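Undomel Trailer: Design and Build of a Bicycle Trailer for Shared Use
Final report, Group 4
Aisling Foley, Bayu Setiawan, Nuala Lynch
Project supervisor: Brendan Dunne

1. Background

The group was asked to design a single-axle bicycle trailer that could be lent to students in the halls of residence for shopping and for moving house at the end of term. The two trailers already held by the cycle store are child carriers with the seats removed. Their fabric floors sag under load, and neither can be stored upright in the rack.

The brief set a maximum empty weight of 20 kg, a hitch that fits either side of the rear axle, and a total parts cost within the department's allowance. It also required that the trailer pass through the gate at the rear of the cycle store without being unhitched.

2. Frame

Two layouts were compared. The first was a ladder frame of square steel tube with the wheels held between inner and outer rails. The second used stub axles on a central beam, which saved material but placed a bending load on a single weld at each side. The group chose the ladder frame. Ilham Wijaya, the workshop technician, advised that the outer rails would also protect the wheels from kerbs and door frames.

The rails were cut by hand and brazed on a flat jig. The first frame came out of the jig with a twist, which was traced to brazing one corner fully before the others had been tacked. It was cut apart at two joints and remade. The drawings in Appendix B show the corrected order of work.

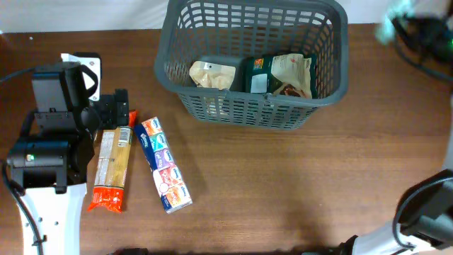
The floor is a single sheet of exterior plywood, bolted to the cross members through rubber washers. Sides are removable and locate in short lengths of tube at the corners. A clearance of 3 mm was allowed at each post after the first set proved difficult to lift out once painted.

3. Hitch

The hitch was the most time-consuming part of the project. A ball joint supplied by Cosetti was tested first and gave free movement in all directions, but it could not be fitted beside a hub gear without fouling the cable. The final design uses a rubber spring coupling from Zillska on a steel plate held under the axle nut, with a webbing safety strap passed around the chainstay.

4. Testing

The trailer was ridden on a measured loop taking in the campus road, a cobbled lane and the ramp to the library. A total of 174 loops was completed over the spring term, 133 of them loaded with sandbags. One spoke broke and was replaced. The hitch plate showed wear to the paint only. With heavy loads placed behind the axle the drawbar lifted under braking, and a line has now been painted on the floor to mark the rearmost loading position.

Riders reported that the trailer was quiet when empty but that the sides rattled on cobbles. Strips of inner tube glued inside the corner sockets reduced this.

5. Further work

The parking stand remains unsatisfactory. It holds the trailer upright on a level floor but slips on the sloping concrete outside the store. Nuala Lynch has prepared a drawing for a wider foot, which has not yet been made. The group also recommends that the Dantas rims be checked for true each July, before the trailer is lent out again.

The trailer, its spare hitch plate and the brazing jig have been handed to the cycle store.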